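Grarel has stopped using one of its robot cells for taking apart old desktop computers after an arm pressed too hard on a motherboard and cracked it. The company said no one was hurt.

The fault came up at the Prolluneo repair site, where the arm works on office towers that are stripped for parts. The cell had been through 149 computers since February. In 117 of them the arm finished its part of the job without help, and the rest were passed to the hand bench.

The arm is meant to stop as soon as the force at the fingertips goes past a set limit. According to Grarel's notice to customers, the limit had been set back to its default value during a software update – 40 newtons, far above what the company uses near a processor socket. The cell ran with that setting for 2 shifts before a technician found the cracked board and pressed the stop button. 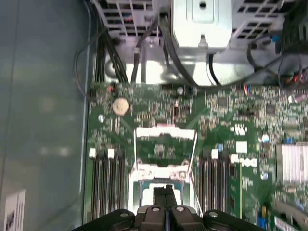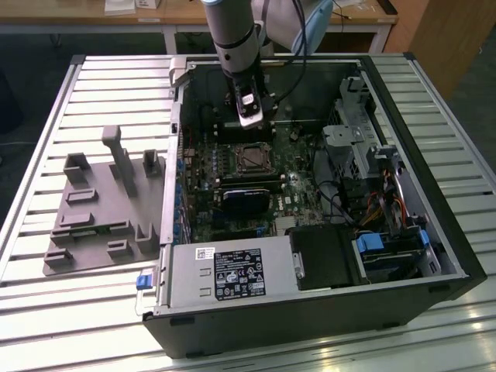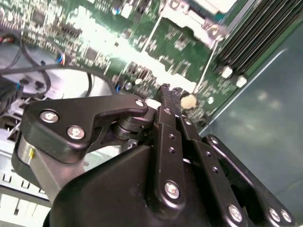
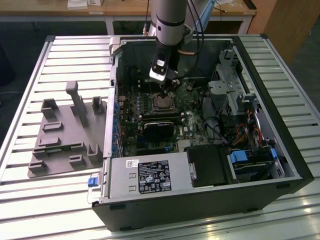

Open Dell desktops and the gripper at the motherboard.

*Jodance Kong*

Boards handled during the two shifts have been pulled from stock and will be checked by hand. Customers who were sent a board from that batch will get an email with a return label. Grarel said it will replace any part that fails the check at no charge.

The company has also changed how updates are loaded. Force limits are now kept in a separate file that an update cannot overwrite, and the arm will not start until an operator has read the values on the screen and confirmed them. A test press on a scrap board has been added to the start of every shift.

Memory and drives are being removed by hand for now, so orders for used parts may take a few days longer. The cell will stay off until the new checks have been signed off by the site's safety office. Grarel did not give a date for that.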